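Clerkwood Stackable Water Pitcher Set

Product code CW-91
Supplied by Rodow Catering Equipment

The Clerkwood is a set of two table pitchers with lids, made for dining rooms, meeting rooms and school cafeterias. It replaces the older Mesteo set, which we stopped stocking in May. Lids from the Mesteo do not fit the Clerkwood, so please check which one you have before ordering spares.

Each pitcher holds 2 quarts when filled to the line. The handle is molded as part of the body and is wide enough for most adult hands. The base is weighted slightly toward the handle side, and the pitcher stays upright when it is set down in a hurry.

The lid has three positions: open, strainer and closed. Turn it until the arrow lines up with the spout. The strainer position holds back ice and lemon slices. In the closed position the lid keeps out dust and insects, but it is not a watertight seal – do not lay a filled pitcher on its side in the refrigerator.

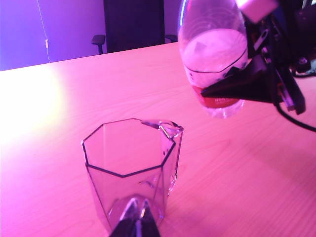

Tableware and Beverage Service Department

Clear plastic drinkware is sold separately. Most customers order tumblers by the case, and a mixed case of tall and short sizes is available on request. Tell us when you order if you need plain rims only.

Cleaning

Wash the pitcher and lid before first use. Both parts can go in a commercial dishwasher on the top rack. Take the lid off first and put it in face down. Do not use scouring pads or bleach, which will cloud the plastic over time. For hard water marks, soak in warm water with a little white vinegar, then rinse twice.

Not suitable for

Boiling liquids, microwaves, or freezing when full. Coffee and tea can be served chilled but will stain if left overnight.

In the box

2 pitchers
2 lids
1 spare lid ring
Care card

Ordering

The set is sold singly or in cartons of 3 sets. Orders leave our Cheema Road warehouse within two working days. Large orders – anything over 2,000 pieces – are handled by Sadia Arain in contract sales, who can also arrange split deliveries to more than one site.

Returns are accepted for 91 days if the set is unused and still in its carton. If a pitcher arrives cracked, keep the packaging and contact Irfan Virk at the service desk. He will need the product code and the number printed on the carton label.

Related items: replacement lid ring (pack of 3), pitcher drying rack, tumbler case, ice scoop.

Page last updated 1 October 2020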